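Unit 4 handout: Squeeze bottles and dispensing closures
Course: Household Packaging, R. Rosser
Revised March 6, 2026

## 4.1 Terms

**Body** - the wall between shoulder and base. In a squeeze bottle the body is the pump, so wall thickness matters more than in a poured bottle.

**Closure** - the cap and any tip molded with it. A conical closure narrows the stream and lets the user aim it.

**Headspace** - the air above the liquid. It grows with use, and each squeeze must compress it before any product moves.

## 4.2 Shape and stability

A tall bottle on a narrow base is easy to grip and takes up little shelf width. It also tips sooner. Tipping angle depends on the height of the center of mass and the half-width of the base. A half-full bottle is usually more stable than a full one, as the liquid sits low; an empty one loses that advantage and is light enough to be knocked over by a sleeve.

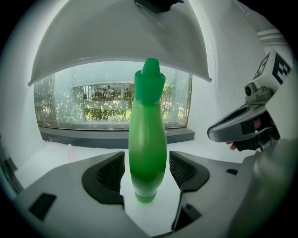
Taper has a second effect. With the same volume removed, the level drops faster in the upper part of a tapered body than in the lower part. Users who judge the contents by height alone will underestimate what is left. For a translucent wall, read the level at eye height against an even background.

Horizontal ridges stiffen a wall against inward pressure. Placed near the base, they leave the upper wall free to flex. Placed at mid-height, they work against the hand.

## 4.3 Worked figures

Bottle A (Plakham pattern) has a brimful capacity of 1,000 ml and is now holding 667 ml. Headspace is 333 ml, or one third of capacity. Bottle B (Zernmont pattern) holds 145 ml when full to the brim. With 50 ml removed, 95 ml remains and headspace is 34 percent.

The two are nearly equal in relative headspace, but A needs a larger change in volume to reach the same pressure.

## 4.4 Before next session

- Read the Tang notes on closures, sections 2 and 3.
- Sketch one squeeze bottle from home in side view. Mark the widest point, the base width and any ridges.
- Repeat the 4.3 calculation for the Aseo pattern. Show units.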